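Unit 5: Judging a Kit Before You Buy It

Handout to go with the bench session, 23rd June

Last time we talked about arms and motors, and I promised we would get around to the shopping side of things. So this week we look at the Gitgate starter kit from Nukik, and we try to read its sales sheet the way a careful buyer would. Please have the sheet next to you as you go through these notes (there are spare copies in the Bester binder by the door).

What comes in the kit. You get a two-finger gripper, a small camera that mounts at the wrist, a bracket, cables, and a login for the training service. The service is the part that people tend to skip over when they compare prices, and I would ask you to slow down there. It is paid by the month after the first 7 weeks, and the sheet mentions this only on page 2.

What the sheet claims. Nukik says the kit comes with 207 ready-made practice tasks. That is a lovely big number, but do open the task list and read it. Almost half are the same pick-up job with a different object named in it. The Bhat kit we looked at in November had a much shorter list — and I still think it was the better written of the two.

What to ask the seller. How long does a replacement finger take to arrive? Can you keep your recordings if you stop paying? Does the wrist camera need its own light? Write the answers down in their words, with the date, and bring them to class.

Picking test objects. A seller will nearly always demonstrate with a nice clean block on a plain table, and any gripper worth the money can manage that. Bring things from home instead, the softer and more awkward the better. A plush horse with a shaggy mane, lying on its side with a felt-like ball pressed up against its cheek, asks a good deal more of a camera and a pair of fingers, and a second plush animal crowding in from behind, partly down in a white container, makes it harder to tell where one toy stops and the next begins. Give every kit the same pile and the same 5 tries, and fill in the score sheet before you talk it over with your partner.

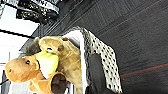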